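Zurkden bench notebook, March, page 54

Kettle on first, then the wooden box. I have been putting the box off for most of the month, as Mélanie will cheerfully confirm, but the light is good this morning and I've run out of other things to tidy. It came to us from Zerarwood in a very nice pale finish, and what we want from it is simple enough: somewhere to keep the cards so they stop drifting all over the building and turning up in people's lunch bags.

Saranya Rai wanted the cards sorted by job and I wanted them sorted by size, and we went back and forth over it through two cups of tea (hers went cold, mine never does). We've settled on job. She was right, I think, though I'm writing that down in pencil in case I change my mind after a week of living with it. The old Cloutier cards go at the back, the plain ones at the front, and anything that has lost its label goes in the envelope on the shelf until one of us has the patience for it.

The lid question is still open. Mélanie Gosselin would like one that lifts right off, and she has a good argument, which is that you can get both hands in. My worry is that a loose lid becomes a tray inside a fortnight, and then it's holding somebody's screws and we never see it again. I've pencilled up a hinged version and left it on her stool. If you're reading this, Mélanie, be kind, the hinge is only 4 cm long and I drew it before breakfast.

Finish: one more light coat of the Citer wax when there's time, rubbed back with 200 grit between coats and wiped down properly afterwards. I was lazy about the wiping on the last job and we could all feel it under our fingers for ages. The tin is on the second shelf, behind the glue, and it's getting low. Reorder number is 878 in the blue catalogue.

10:40. Box on the black table now, with the big white board down beside it. I do like having a white board to work against. Small dark things vanish on that black top, and I've spent more of my life than I care to admit patting around for them like somebody who has dropped their glasses in the bath.

Still to do: ask Saranya whether she wants dividers, and if so how thick. Find the good pencil. Write to Zerarwood about a second box the same size, and thank them for the first, which I should have done weeks ago.

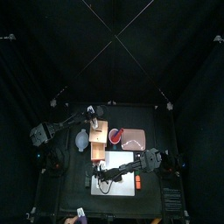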